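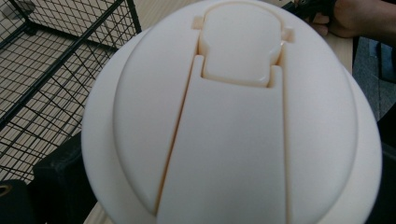
Rosetti hand-held grippers: my review after a month

I bought the Rosetti pair in February 2022 to replace my old Govden set, and I've been putting off writing this up (sorry to everyone who emailed!). I use hand-held grippers to record tabletop demos, mostly lifting kitchen stuff in and out of baskets, so if you're bolting yours onto an arm some of this won't apply to you.

First impressions were good. They come with 3 spare sets of pads and a bag of screws, and I had both sides paired and calibrated in 36 minutes, reading the manual as I went. The Govden took me most of an evening. My one gripe on day one was the trigger spring, which is stiff enough that my index finger was sore by dinner.
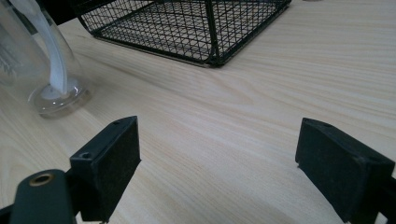

It did loosen up after the first week or so. The pads are the best part for me. They hang on to smooth plastic really well and I can squeeze lightly, where with the Govden I had to clamp down hard and hope. They do pick up lint like crazy, so keep a roll of tape handy.

The cameras run at 60 frames a second and the picture is nice and sharp up close. Tracking dropped out on me 8 times in the whole month, nearly always when I twisted my wrist too far.
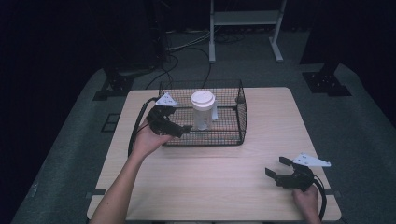 Two-handed work is where I noticed the biggest difference from the Nosell pair I borrowed last year. Those were so front-heavy that my wrists gave out before I'd finished a session. With the Rosettis I can hover one over the rim of a wire basket, leave the other resting on the table, and swap roles without thinking much about it. The cables are still a pain, though. You get one per gripper and they want to loop down right where your arms are, so plan your routing before you start. And watch those white marker plates on top, they stick out farther than you'd think and I've whacked mine on a door frame.

Battery life isn't an issue as they're powered over the cable, but Rocha makes a wireless controller that's supposed to work with these, and I'm hoping to try it in April.
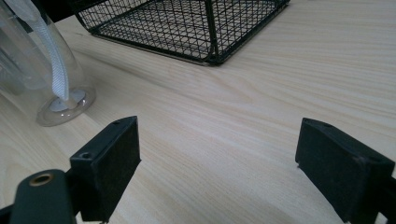 I'd also like a wider opening. Cups and bottles are fine, a big mixing bowl you have to grab by the edge. Would I buy them again? Yep, and I'd order extra pads at the same time. The Govden set is in the closet if anyone wants it for parts.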